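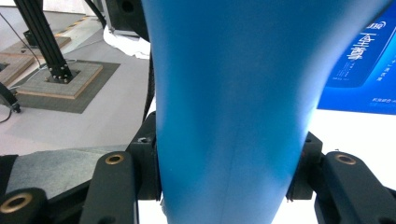
*A smooth blue surface, with a blue printed banner behind.*

**Notice periods and the quiet weeks between jobs**

29 May 2018

Much has been written about how to find a candidate and how to interview one. Rather less attention is given to the period that follows, when an offer has been accepted and the new employee has yet to arrive. In my years of advising smaller employers on their staffing, I have come to regard this as the weakest part of the process, and I should like to set out my reasons.

In February I was asked by Rurnari, a distributor of catering supplies, to review its hiring over the previous year. The company employs 200 people and has no dedicated hiring team. Its managers were satisfied with the quality of their shortlists and with the time taken to reach a decision. Their concern was with people who accepted a post, signed the contract and then withdrew before the first day.

The correspondence files were instructive. In most cases the successful candidate had received a warm telephone call, a contract by post and a request for bank details. After that there was silence until a message, usually sent two days before the start date, stating where to park. A person serving a long notice period might hear nothing at all for the greater part of it. During the same weeks the present employer sees that person every working day and has ample opportunity to propose a higher salary.

I do not believe that counter-offers are improper. An employer is entitled to try to keep good staff. It is reasonable, however, to ask why a candidate who had firmly decided to leave should become open to persuasion, and in my view the silence of the new employer has a good deal to do with it.

My former colleague Pirjo Harju, now at Väisänen, takes a stricter line than I do. She holds that a line manager should speak to every new starter in the week after signature, and again at the midpoint of the notice period, and that neither call should be delegated to an agency. I agree with her on the first call. On the second I would allow some discretion, as certain candidates find repeated contact during a difficult notice period unwelcome — particularly where they are still bound to finish work for a client who does not yet know they are leaving.

There is also the matter of paperwork. Zinon, a firm of surveyors for which I carried out a similar review, sent its new starters a pack of 30 pages on the day of acceptance. It contained the pension rules, the expenses policy and a plan of the fire exits. Very little of this was needed before the first morning. The pack has since been reduced to a letter giving the start time, the name of the person who will meet the employee at reception, and an outline of the first week. The remainder is handed over on arrival.

Agencies have their part to play as well. Under many terms of business the fee falls due on the start date, and one might expect a consultant to remain attentive until then. Practice varies a great deal. I would advise any employer to ask, before signing terms, who will be in contact with the candidate during the notice period and how often, and to have the answer put in writing.

The question of cost was raised at Rurnari, as it generally is. Advertising one of the withdrawn posts a second time came to £1,317, which did not include the managers' hours or the overtime worked in the warehouse while the position stood empty. Two telephone calls would have been considerably cheaper, although I cannot claim that they would have kept that particular candidate.

I intend to return to the subject of probation periods in a later post, drawing on some work now under way with Pondico. Readers who have written a notice-period policy of their own, and are willing to share it, are invited to send me a copy through the contact page.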